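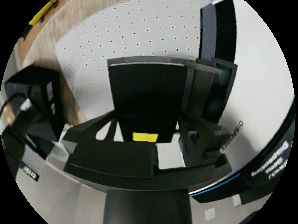
Tall black panel with yellow patch, seen over the gripper. Computer rendering.

7/17/18

The Ministry's budget office met this morning to settle the supplementary estimate for the Birkivum district. The sum requested is 817 million, of which 557 million is to be borrowed. Agnese Butkienė presented the figures and took questions until noon.

The principal objection came from the Jememora delegation, who hold that the fuel duty should not rise again before the harvest is in. Their letter was read into the record. I noted that the duty has been raised 3 times since the last election and that the district hospitals remain short of funds.

Birutė Vasiliauskas asked that repayment be spread over six years. The Treasury side would not agree to this without a written opinion from the Bank, and the point was deferred to the end of July.

Lunch was taken in the building. In the afternoon I redrafted the second section of the statement, removed the paragraph on the Plumumen rail subsidy at the Minister's request, and sent the clean copy to the press office at five o'clock.

Still outstanding: the annex on pensions, and a reply to the Jememora letter.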